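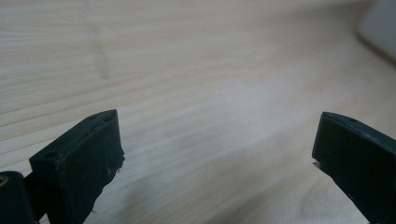 Section 4: Before You Record — House Rules for the Hand-Held Grippers

I wrote this part after my first month on the Hedlund bench, when I did most of these things wrong. The grippers are the same pair in Pusier and in Gralbridge, so the rules are too.

1. Look at the finger pads first. Run a thumb down the inner edge of each one. If it feels ragged, or you find little pale bits stuck to it, pick them off and write it in the pad log. I swap a pad after 344 takes, sooner if the edge keeps shedding.

2. Open both grippers all the way and close them slowly, twice. You want the tips to meet without a click.

3. Lay the cables along your forearms before you reach for anything. Leave enough slack to bend your elbows (I always leave too little on the right and have to start over).

Note: Clear the space between you and the table before step 4. Tripods and stands go behind the far edge, feet flat on the carpet.

4. Start with the box open, the lid beside it, top face up and handle folded down. Keep both inside the tape marks.

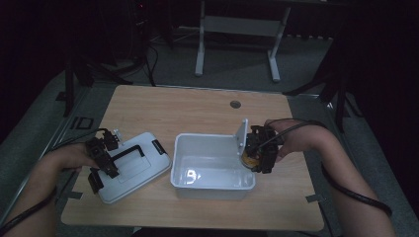 5. Take hold of the rim with one gripper and let the other one wait over the lid. Don't squeeze hard — the rim flexes, and a tight grip chews up the pads.

6. Keep your bare fingers off the box and lid for the whole take. If you touch either one, stop, say "scrap" out loud, and go again. Please don't try to save it.

Caution: Never put a fingertip between the pads to free something that's stuck. Set the gripper down first, then pull the piece out.

7. Take a break after 18 takes, even if you feel fine. My wrists say so.

Pad log sheets are form 3229, in the Brurbridge binder.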